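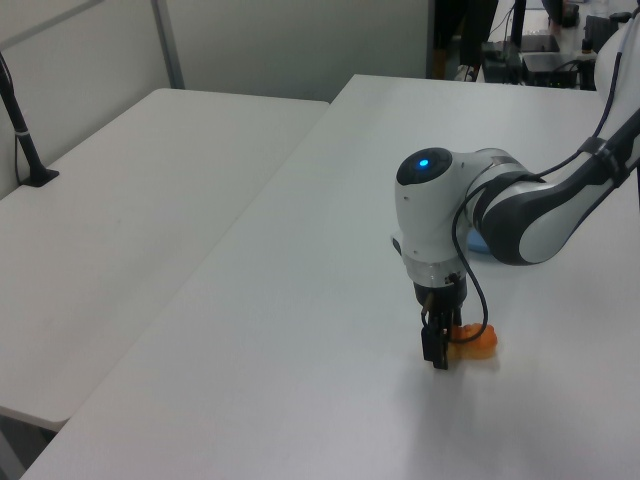
3.2 作業面の条件と半透明物の見え

共用作業室における机上の小物の識別しやすさは、物そのものの色や形のほかに、天板の明度と光沢、隣接する家具との段差、上方から落ちる影の濃さに左右される。本節では、このうち天板と影の条件を整理し、半透明の樹脂様小物を対象とした目視評定の手順を述べる。不透明な小物については、表面の反射率と天板の反射率の差から輪郭の見つけやすさをおおよそ予測できるが、半透明の小物では透過光が加わるため、この予測が成り立ちにくい。図1の橙色の小物でも、光の通る部分に明るい橙と濃い橙の差が現れており、一つの物の内部に複数の明度が並ぶ。天板に落ちる影は淡い灰色にとどまる。評定者が輪郭をどこに引くかは、外周の明度差と内部の明度差のいずれが大きいかによって変わると考えられるため、本研究では両者を別の項目として記録した。

図1 白色天板上の半透明小物(橙色)と周辺の作業面

天板には白色で艶を抑えたものを基準面として用いた。艶消しと呼ばれる天板であっても、視線と照明の角度が揃う位置では弱い光沢が生じる。図1でも手前側にわずかな照りが認められる。光沢の生じる範囲では、淡色の小物の外周が天板と連続して見えることがあり、同じ小物を数十センチメートル動かすだけで評定が変わる。そこで、小物を置く位置は光沢域を避けた区画と光沢域を含む区画に分け、両区画の評定を合算しないこととした。区画の境界は照明を点灯した状態で評定者の着座位置から目視で定め、天板の裏面に印を付けた。表面に印を付けると、それ自体が探索の手がかりになるためである。

並置した机の継ぎ目も条件の一つとして扱う。図1では主たる机の左に、天板のやや低い白い机が並び、間に継ぎ目と段差がある。同色の机を並べた場合、段差は遠目には一本の線としてしか見えず、評定者は二枚の天板を一続きの面として走査する傾向がある。予備観察では、継ぎ目の近くに置いた小物が、面の中央に置いた小物より後に報告される例が目立った。段差の線が外周の一部と重なり、小物の輪郭として読み取られにくくなったことが原因の一つとみられる。本評定では継ぎ目から一定の距離を取った配置を標準とし、継ぎ目に接する配置は別系列とした。

対象とした小物は、共用作業室の備品のうち片手で持てる大きさのものから選んだ。色は橙、淡青、乳白、無色の4種で、形状は丸みのあるもの、稜のあるもの、定まった形を持たないものに分けた。丸みのある不定形の小物は、見る方向によって外形が大きく変わるため、置く向きを統制する必要がある。各小物には底面に基準の向きを示す小さな刻みを入れ、刻みが評定者の側に来るように置いた。刻みは上面から見えないことを確かめたうえで採用した。なお、淡青の小物は白色天板との色差が小さく、一部が他の物に隠れると、残った曲線の縁だけで存在を判断しなければならない。図1の奥側にある淡青の小物も、見えているのは曲線をなす縁のみである。このような部分遮蔽の配置は、遮蔽のない配置と同数になるようにした。

評定用の配置は収納用品の規格であるZultbyの仕切り寸法に合わせて作成した。Zultbyは浅型の仕切り板を組み合わせて机上を区切るもので、本研究では仕切り板そのものは使用せず、寸法のみを区画の割り付けに借りた。比較対象として、天板に灰色の敷物を置く条件を設け、敷物にはPenbergの無地の製品を用いた。敷物の端は反りやすく、端部の影が小物の影と紛れることがあったため、評定の前日から平らに広げて重しを載せておき、開始前に重しを外した。敷物条件と白色天板条件の順序は評定者ごとに入れ替えた。

評定者は9名である。いずれも当該作業室の利用経験があり、備品の種類についてはあらかじめ知っていたが、各回に何がどこに置かれるかは知らされていない。評定者は着席して目を閉じ、合図により目を開けて机上を見て、見つけた小物の色と位置を口頭で報告した。続いて、輪郭の明瞭さと内部の濃淡の目立ちやすさを、それぞれ独立に五段階で答えた。報告は記録係が専用の用紙に書き取り、聞き返しは一度までとした。一回の提示で机上に置く小物の数は固定せず、何も置かない提示も含めた。数を固定すると、評定者が規定数に達した時点で探索を打ち切るおそれがある。

得られた提示は全部で436件であり、このうち部分遮蔽または継ぎ目に接する配置を含むものが193件であった。報告の漏れは淡青と無色の小物に偏り、橙の小物の漏れは少なかった。ただし橙の小物では、位置の報告が正しい場合でも輪郭の明瞭さの評定が低くなることがあった。内部の濃淡が強い小物ほどこの傾向が強く、発見のしやすさと輪郭の明瞭さは必ずしも一致しない。不定形の小物について、外形を問う追加の質問に対し、濃い橙の部分だけを本体として答えた評定者もいた。透過によって明るくなった部分が天板の一部とみなされたと解釈できる。

敷物条件では、淡青の小物の漏れが減り、無色の小物の漏れは変わらなかった。灰色の敷物は白色天板より明度が低く、淡青の縁が浮き出やすい。一方で、敷物の上では小物の影が地の色に沈み、影を手がかりに物の位置を判断していた評定者からは、距離がつかみにくいとの所見があった。白色天板で見られる淡い影は、物と面との接し方を示す情報として働いていたと考えられる。片付けの作業面を選ぶにあたり、見つけやすさのみを基準として濃色の面を採ると、手を伸ばす際の位置の見当が悪くなる可能性がある。

影については、上方にある物の高さも無視できない。机上の物の真上に別の物がある場合、両者の影は近接して一つの領域として見える。図1でも、上方の物の影と橙色の小物の影は、いずれもその直下の天板に落ちている。影が重なる配置では、小物の大きさが実際より大きく報告される例があった。本評定ではこの効果を切り分けるための十分な件数が得られておらず、以下の分析では影の重なりを説明変数に含めない。

備品の戻し先との対応は、Skullierの分類札を用いて別に調べた。分類札は色名のみを記したものと、色名と形状の両方を記したものを作り、後者では不定形の小物に対する札の選び誤りが増えた。形状の語が評定者間で一致しなかったためである。用語の統一にはSoltani作業室の備品台帳を参照したが、台帳にも半透明物の区分はなく、透明と不透明の二分にとどまっていた。5月以降の改訂では、半透明を独立の区分とし、色名には光を通した状態での色を採ることにした。この区分に基づく再評定の結果は3.4節で扱う。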